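Search this site Enter keywords Go

Kikuchi Clinic Opens Second Thyroid Center in Dalgate

DALGATE – Sep 10, 2019 – Kikuchi Clinic will begin seeing patients at its new thyroid center in Dalgate in October. The center will offer blood testing, ultrasound and follow-up visits for adults with an underactive or overactive thyroid.

The clinic's first center, in Zostberg, took on 294 new thyroid patients last year. Many of them live in or near Dalgate and had to make the trip several times while their dose was being adjusted.

"Thyroid patients need regular blood work, and a long drive makes it easy to skip," said Kimie Murakami, medical director. "We expect most people from this area to move their care here." 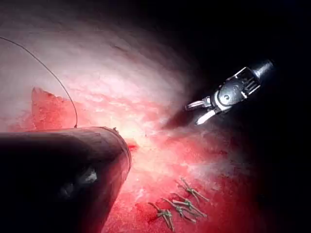

Services and Staff

The center will have 2 doctors and a nurse educator. Kiyoshi Sugawara, who has managed the Zostberg center's lab, will run the lab in Dalgate. Patients who need surgery will be referred to Kisow Hospital – their follow-up visits can still take place in Dalgate.

Current patients can transfer their records by filling out a form at either front desk. Transfers take around 21 days. New patients need a referral from their family doctor.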